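Nirside Label Transcriptions

Text and metadata for small printed labels, version 6
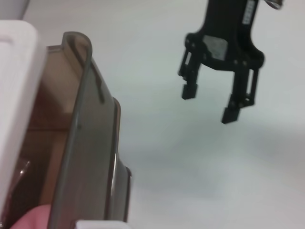
Nirside is a set of 1,536 transcribed labels from household goods, tools and shop stock. Each record holds the text of one label, typed by hand, with its line breaks kept. Labels come in every shape, but the hard ones tend to be small white rectangles set vertically, with a short line of dark characters too blurred to read. Where a label is like that, the text field holds the word UNREAD and the orientation field is still filled in. Please do not replace UNREAD with a guess.

Files

labels.csv — one row per label
sources.csv — one row per collection visit
rules.txt — the typing rules, 15 in all

Columns in labels.csv

id: a number, never reused
text: the label text, or UNREAD
orientation: horizontal, vertical or slanted
language: two-letter code, blank if the text is only digits
typist: EB or LB
source: matches a row in sources.csv

How it was made

Elibariki Barasa and Lorna Belmonte typed every label separately and then compared results. They disagreed on 162 records. Most of these came down to zero against capital O, and the agreed reading is the one kept. The typist column shows who entered the final version.

Known problems

The Bremlow visit is heavy on price stickers. Rows from Skumelgate before February have no language code. Trailing spaces were stripped, so padded serial numbers may look short.

Changes

10/11/2023 — fixed swapped orientation values in the Rosser rows, removed duplicate ids

Corrections are welcome. Send the id and the reading you think is right.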